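3. Collecting the examples

3.1 What we set out to check

Papers on learned manipulation tend to report how many examples were gathered and say very little about how. A reader is told that a policy was trained on so many demonstrations of a task, and the number is expected to carry the argument. We have become doubtful of this. Two collections of equal size can differ a good deal in what they contain, and the difference is seldom visible in the published figures. Our own earlier collection at Prirncombe, which ran to 3,000 episodes, gave results we could not reproduce when we moved the work to a second room. At the time we blamed the lighting. We are now less sure that the lighting had much to do with it.

For the present study we therefore chose a small task and a small number of examples, and kept notes on each one. The task uses a compact drawer organizer and a handful of light objects placed on the tabletop beside it. Operators were asked to open the lower drawer, put one object inside and close the drawer again. There were 144 episodes in the final set, split evenly between two operators, Chathurika Talukder and Shota Shimada. Both are authors of this paper, and we return to that awkward fact in Section 3.3.

3.2 Hand-held collection

All examples were gathered with a hand-held gripper tool carrying its own camera. The attraction of the method is plain enough. It is cheap, it needs no robot in the room, and an operator can learn it in an afternoon. The usual claim is that, as the camera sees much the same thing in the hand as it would on the arm, the recordings can be used for training with little further treatment. We accept the first half of this more readily than the second. A person holding the tool moves it in ways that the arm cannot copy, and corrects small errors of the wrist without noticing. These corrections end up in the data as though they were part of the task.

Figure 1 gives a typical view from the tool. Both fingers are in sight and the table between them is clear. The organizer stands at the far side, turned so that a corner points towards the camera, and the fish-shaped piece lies to the right of it. We draw attention to two things. First, the organizer is translucent, and an orange patch shows through the plastic of its upper level. A network trained on such views is free to use that patch as a landmark, and nothing in the usual training loss would discourage it. Secondly, part of a person's hand is in view at the top right. Hands come and go in collections of this kind, and they may well tell the network something about the stage the episode has reached. We have not seen a paper that tests for this, and we did not find a fully satisfactory test ourselves.

The shadows deserve a word too. There is a broad soft one on the table between the fingers, and fainter ones near the organizer and the fish. On a plain white surface these are among the few cues to distance that a single camera provides. It is easy to suppose that the network reads distance from the size of the fingers against the objects. It might equally be reading it from the shadows, in which case a change of lamp would undo the training — and our trouble in the second room would have a duller explanation than the one we first gave.

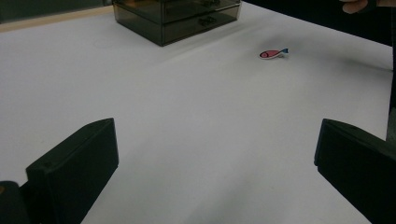
3.3 Choosing which episodes to keep

Filtering is where we think most of the hidden choices lie. The Vomura software we used for recording marks an episode as good or bad at the press of a button, and the operator does the pressing. In our first pass, Talukder and Shimada each marked their own work. We then asked them to mark each other's without seeing the first set of marks. They disagreed on roughly 50 episodes, far more than either had expected. Most of the disputed ones involved a drawer left slightly open, or an object released early and pushed in with a fingertip of the gripper. Neither case was covered by the written instructions.

We did not settle these disagreements by discussion, which would only have produced a third private standard. All the disputed episodes were kept, with both marks attached, and the policy was trained once under each operator's marks. The results are given in Section 4. The reader should bear in mind that both operators knew what the study was for, and may have become more careful, or more quarrelsome, as a result.

A comparison with the Gemex set was planned and then dropped. Its episodes were gathered with a different finger shape, and the notes supplied with it do not say how many were thrown away. Without that number we could not tell whether its operators were more skilful than ours or simply stricter. The same holds for the Hirose recordings, although there we at least know that one person did all the marking.

3.4 Limits

A task with one organizer on one table can say little about homes or workshops. We make no claim that the effects reported here grow or shrink with larger collections. It is possible that they wash out, as is often said in conversation, but we know of no evidence for it beyond the saying. Our notes on each episode, including the disputed marks, were frozen on January 16, 2022, before any policy was trained, and no episode has been added or removed after that date.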